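Shape boards and a new cabinet at the Ginilell toy library

Jun 23, 2026

If you have a toddler, you probably already know the way up to the Ginilell toy library, above the old shoe repair on Mahasneh Street. If you don't, go now, while the shelves are full! The big spring sort is done at last, and I spent a happy afternoon up there with my niece (who is two and has opinions) poking through everything that came back from the workroom.

First, the news. The library now lends out 26 shape sorters and shape boards, after a long stretch when you could wait weeks for one. Lucimara Frota, who took over the desk in November, told me the boards are what families ask for most, way ahead of the train sets. "People think of them as baby stuff," she said, "and then I see a grandfather sitting there with one for half an hour."

The money came from the winter bake sale and the raffle, which brought in $2,889 between them. Most of it went into the boards, and the rest is paying for a proper cabinet, so the loose pieces will finally stop living in cookie tins. Stojan Georgiev is building that one. He promised me doors that close by themselves and then took it back right away, so let's see.

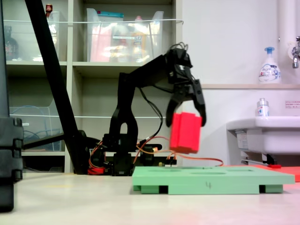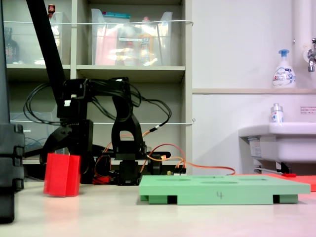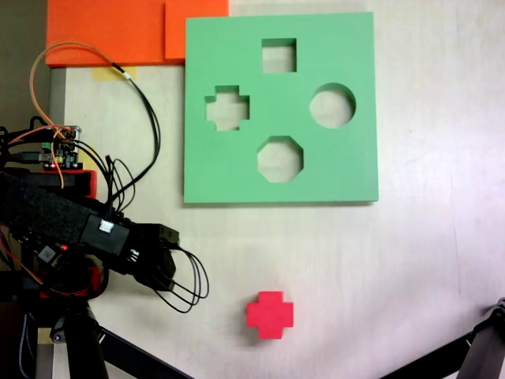
Losing pieces is the oldest trouble with these toys, and it's the thing Lucimara wants borrowers to think about this summer. A board comes home from vacation one piece short and then it sits in the back until a match can be found, which can take months. You can't just drop in any old block, either. Take the green board, with a square, a cross, a circle and an octagon cut through it: the red block with its four stubby arms has one opening shaped like it, and if that block ends up under somebody's car seat, no round peg is going to fill in. So from now on each board goes out in a drawstring bag with a card tied on, and the card has an outline of every piece. You check them off when you borrow and again when you bring them back. It takes a minute, maybe less if your helper isn't two.

The bags were sewn by Tainá Xavier, who used up a pile of curtain fabric she'd been saving since her last move, and they're gorgeous. Mine had pears on it. There are 80 of them altogether, enough for the puzzles and the stacking cups too, and she says she still has a whole roll of the stripes left if anybody wants to make more.

I asked Cauã Caldeira, who runs the Lollik playgroup downstairs, which shape gives the kids the most trouble. He said the octagon, easily. Little ones take it for a circle and push and push, and then they look up at you as if you'd done it. The cross is a different kind of hard, because they spot where it goes right off but have to turn it until the arms line up. My niece solved that problem by handing everything to me (she's going to be a great manager someday).

A few practical bits, now that I have your attention. Loans are still three weeks, and you can take two boards at a time. Lost pieces cost nothing the first time around, but please say so at the desk so the card can be marked. If you find an orphan block at home, even one you're not sure about, bring it in! There's a bowl by the door, and 6 pieces have already turned up in it, including a yellow triangle that Mahlet Moges swears she's been looking for since her son was in diapers. He starts middle school this fall.

Mahlet is also putting together the summer swap table, where you can leave a toy your kids have outgrown and pick up another one. Wooden and plastic are both fine, batteries preferably not. She'd like things wiped down first, and she'd like you to leave the noisy ones at home, a rule she says she made up herself and plans to enforce.

The library is open mornings all through the summer and stays open over lunch when the playgroup is on. Parking is easiest behind the Gamix store, and the stroller ramp is on that side too.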